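Trirnlow Evening Study Rooms
Progress report to the Leinonen Fund
Reporting period ending April

1. Purpose of this report

This report sets out progress on the evening study rooms programme at the two sites covered by the grant, Okent and Liltum. It covers attendance, staffing, the tutoring offer, premises and spending to date, and lists the matters on which we would welcome the Fund's advice. It should be read with the budget sheet sent separately.

2. Summary of progress

Both rooms opened on schedule and have run every term-time evening since, apart from 2 evenings at Liltum when the heating failed. By the end of the period 95 young people had registered, against a target of 90 for the full year. Together they made 879 visits. Attendance at Okent settled quickly. Liltum was slower to start and only began to fill once the secondary school there agreed to put the opening times in its weekly letter to parents.

Most of those registered are in their last two years of school. We had expected more younger pupils, and the original timetable set aside the first hour for them. Take-up of that hour was low at both sites, so it was opened to all ages after the half-term break. No complaints were received about the change.

3. Staffing

The programme is led by Danang Kusuma, who joined us from a further education college at the start of the grant. Each room has a paid supervisor on duty throughout opening hours. The Liltum post fell vacant early in the period and was covered by agency staff for several weeks, at a higher hourly rate than budgeted. A permanent supervisor is now in place and the handover has been completed.

All staff have had the required checks and have attended safeguarding training. One concern was raised during the period. It was dealt with under our policy and is now closed.

4. Tutoring offer

Help with maths and English is available at both sites. Science help is offered at Okent only, as we have not yet found a suitable tutor willing to travel to Liltum in the evening. The bus service ends early, and the cost of taxis was not included in the bid.

Young people book tutoring through a paper sheet at the door. An online form was tried and dropped, as few used it and the supervisors found themselves keeping both lists. Maths sessions are usually full. English sessions have spare places in most weeks, and we propose to move a small part of the English tutor's hours to study skills – note-taking, planning an essay and revising to a timetable – which several schools have asked for.

5. Premises and equipment

The Okent room is rented from the parish and the Liltum room from the district library. Both agreements run to the end of the grant. Rent at Okent will rise at renewal, and the increase has been allowed for in the forecast.

Furniture and lighting were bought from the set-up budget. Supervisors reported that the ceiling lights at both sites were too weak for reading after dark, and desk lamps were added to the order for that reason.

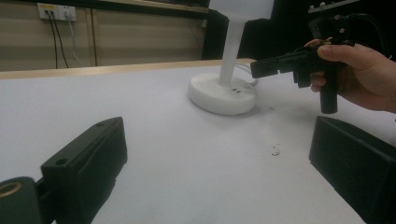
The set-up budget is now fully spent, with a small overspend met from our own reserves. We do not ask the Fund to cover this amount. Repairs to the heating at Liltum were the landlord's responsibility and carried no cost to the programme.

6. Spending

Spending is in line with the agreed budget in all areas except staffing, where agency cover at Liltum led to an overspend. We expect to recover most of this by the end of the year through savings on printing and publicity.

7. Matters for the Fund

We ask the Fund to agree the change to the English tutor's hours described in section 4. We would also be grateful for its view on whether travel costs for a science tutor at Liltum could be met from the unspent publicity line. Subject to a reply, the post will be advertised before the summer break.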